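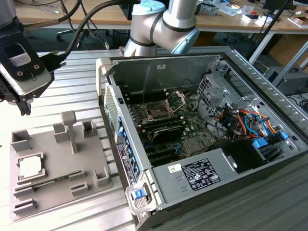
CPU in its pocket, socket open, arm parked over the case.

Seating a CPU with the arm: club notes, part 3
Posted 2022-06-13 by Guðlaug Norðdahl

By now you have a printed tray and a tower you don't mind losing. Ours is on its side on the ribbed aluminum table with the panel off. If you skipped part 2, go back and do the wrist camera calibration. I'll wait.

1. Open the socket by hand. Lever up, load plate up. Kolbrún Blöndal spent most of December teaching the arm to do this and has asked me not to discuss it.

2. Put the CPU in the square pocket at the lower left of the tray, heat spreader up. The memory module goes in the long slot below it. We won't touch it until part 4, but the tray pose file expects it there.

3. Load the Briltstead profile and home the arm. Keep your sleeves away from the drive cage -- those cables catch on everything.

4. Move to the pick pose at 300 mm above the table, then down to 146. If the gripper is off center, fix the pose. Do not nudge the tray. Everyone nudges the tray.

5. Close gently on two opposite edges and lift to 192 before going sideways. At 180 you will clear the tray and meet the chassis wall, at full speed, in front of visitors.

6. Check the corner mark against the socket with the wrist camera. Wrong way round? Put it back and rotate the grasp by a quarter turn.

7. Lower until the force reading changes, stop, open the gripper, go straight up. No wiggling. Socket pins are small and they hold grudges.

8. Close the load plate and lever by hand.

Log every run in the Panstead sheet, including the bad ones. Especially the bad ones, Jamis team.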